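**Item 1111**
Status: in stock, ships flat

# Dastell 1111 Table, Matte White

The Dastell 1111 is a large rectangular table for dining rooms, shared kitchens and light workroom use. The top is matte white on its full upper surface, with no printed pattern and no inlay. The underframe is supplied separately packed in the same carton. The table can stand free or with one side to a wall.

## Specifications

| Property | Value |
|---|---|
| Item number | 1111 |
| Shape | Rectangular |
| Top finish | White, matte |
| Top thickness | 22 mm |
| Extension leaf | None |
| Cable port | None |
| Feet | Zarer screw-in levelers |
| Use | Indoor, heated rooms |
| Assembly | Two people, hex key included |
| Warranty | 5 years, top and underframe |
| Price | $349 |

Length and width are given on the drawing packed with the table and on the carton label. Check the label against the doorway and stairwell before the carton is opened. Opened cartons can be returned only if the top is still in its foam sleeve.

## Top surface

The matte finish lowers glare from lamps that stand on the table. It does not remove glare completely. A bright bulb in an open shade placed close to the surface will still leave a visible patch of light.

White plates and bowls have low contrast against the top. Where contrast matters, for example in a dining room used by people with reduced vision, use colored tableware or a dark placemat. Clear cups are also harder to see on white than on a wood tone, particularly when filled with water.

The surface is smooth enough for writing on a single sheet of paper. Ballpoint pressure will not mark it. Permanent marker will, and should be treated as described under Care.

## Liquids and heat

Water, tea, juice and cooking oil can stand on the top for the length of a meal. Wipe up coffee, beet juice, turmeric and tomato sauce as soon as practical. The long edges are sealed at the factory. If an edge is cut or drilled, the seal is lost at that point and the warranty on the top ends.

Do not set pans or oven dishes directly on the surface. Use a trivet with feet. A plate or bowl of food at serving temperature needs no trivet.

## Lamps and power

The top will carry table lamps at either end. Lamps with a metal base should have felt or rubber under the base ring. Lift them when moving them. Dragging a bare metal base leaves gray lines, most of which come off with the Tipoki pad.

There is no cable port. Run cords along the wall side of the top or over the nearest edge, and keep them out of the serving area. Long cords can be looped once and tied. Do not staple or screw cord clips into the underside. Adhesive clips hold well on the underside if the area is wiped with alcohol first.

## Placement

1. Stand the table on the finished floor, not on a loose rug.
2. Turn all levelers fully in.
3. Set a spirit level across the short side, then the long side.
4. Turn out the lowest leveler until the bubble is centered.
5. Check that every foot carries weight. Press on each corner in turn.

Exposed brick and other uneven walls will chip the edge of the top if the table is pushed against them. Keep a finger-width gap, or fit the Zarer edge strip (sold separately). Mortar dust falls on the wall side of the table in older rooms and should be brushed off before wiping, as it scratches.

In rooms with low storage along the wall, leave enough floor for the cabinet doors or drawers to open fully. Open cubby shelving needs less. Paper towels, bottles and other supplies are best kept on the storage unit, so that the top stays clear for plates.

## Care

- Daily: damp cloth, then dry cloth.
- Grease: a drop of dish soap in warm water. Rinse the cloth and wipe again.
- Gray metal lines and scuffs: Tipoki white pad, light pressure, with water.
- Permanent marker: isopropyl alcohol on a cloth, tested first at a corner.
- Do not use scouring powder, steel wool, wax or furniture polish.

Polish fills the matte texture and leaves shiny areas that cannot be evened out afterward. This is the most common cause of complaints and is not covered.

Tighten the underframe bolts a month after assembly and again once a year. A table that rocks after leveling usually has one loose bolt at a corner bracket.

## In the carton

- Top, in foam sleeve
- Underframe, in parts
- Bolt bag and hex key
- Zarer levelers, fitted
- Dimension drawing and assembly sheet

Chairs, lamps and tableware are not included.

## Accessories

**Zarer edge strip.** Clear, self-adhesive, for the wall side of the top. Cut to length with scissors. Can be removed with warm air.

**Tipoki white pad.** For scuffs on matte surfaces. Replace when the face turns gray.

**Vungate felt set.** Self-adhesive felt rounds for lamp bases and serving dishes. Not for chair legs.

## Ordering

Order by item number. The price of $349 covers one table with underframe. Delivery is to the first door at ground level. Carrying to upper floors is quoted separately and needs the stair width in advance.

Replacement tops are sold only in matte white. The finish was revised in March, and a new top may look slightly cooler in tone next to an older one. If two tables are to stand end to end, order them together. Replacement levelers and bolt bags are kept in stock and can be ordered without the table.

## In use
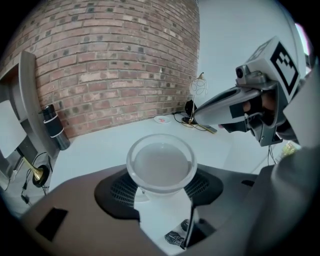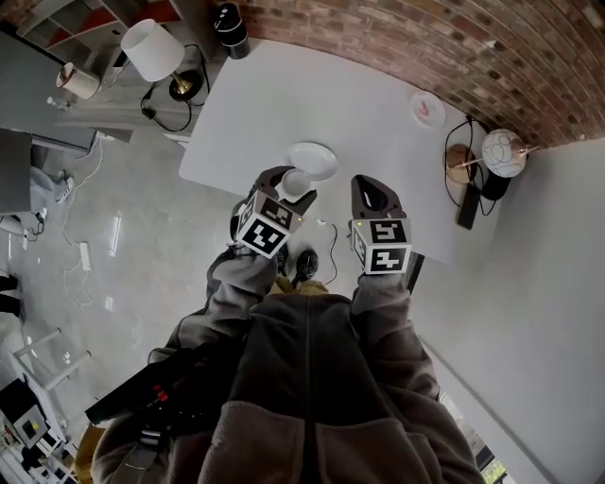
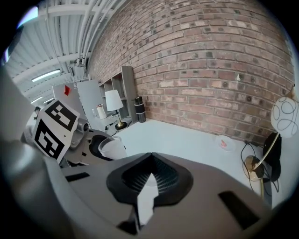

*First: clear cup with rolled rim. Second: Dastell 1111 with white plates and a small bowl. Third: the tabletop toward the brick wall, globe lamp at right.*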